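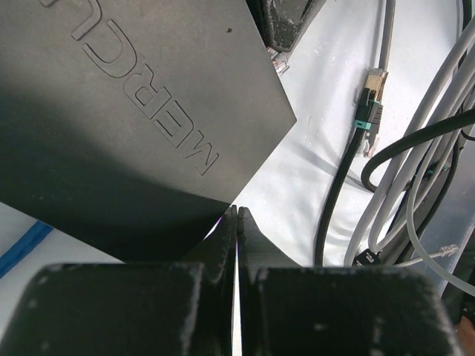 Big raised letters on a matte black case.

February
Posted by the author

I have been trying to learn to bake rye bread again, and I want to write down how it is going before I forget the middle part, which was mostly me standing in the kitchen in my socks, looking at a bowl. My first try at this was years ago, in an apartment on Wonden Street with an oven that leaned (the whole oven, so every loaf came out with a low side). I gave up then and bought my bread at Fokska, the little bakery by the bus stop, and I was perfectly happy doing that until it closed and became a place that sells phone cases.

So I am back to it! I started a new jar of starter right after the holidays, with dark rye flour and water from the tap, and kept it on top of the fridge where the warm air collects. For the first few days it smelled like wet cardboard, then for a while it smelled like nail polish, and then one morning I lifted the lid and it smelled like apples and I got so excited that I fed it twice.

The loaf I'm after is the one Fokska used to sell as the Drarkumier, a dense, dark brick with caraway and a sticky crumb that you had to slice very thin. I never got the recipe, so I'm working from memory. Mine is mostly rye with a little bread flour, a big spoonful of molasses, and a soaker of stale bread and hot coffee that sits out for 16 hours. I know that sounds like a long time. I tried it with a short soak and the coffee taste stayed sharp on top of everything, like somebody had spilled it there.

The dough is more like mortar than dough, and you don't knead it so much as push it around with a wet spoon until your arm wants to go home. I smooth the top with wet fingers, dust it with flour and wait for cracks to show. On a chilly day that has taken me well past lunch.
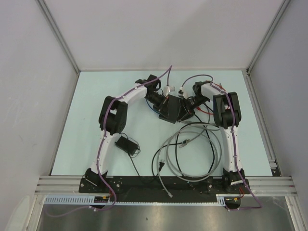
How long should you wait before cutting a rye loaf? At least a full day, wrapped in a clean dish towel, and two is better if you can stand it, as the middle stays gummy when it's cut too soon.

I could not stand it the first time, and I had to scrape my bread knife with a spoon. The second loaf I hid in the cupboard behind the cereal, and it sliced beautifully, though I think I was heavy-handed with the caraway. We've been eating it with butter and pickled beets, and the heels go into the freezer for the next soaker. I want to try it with a bit less molasses next, and maybe some sunflower seeds if the store has them in again.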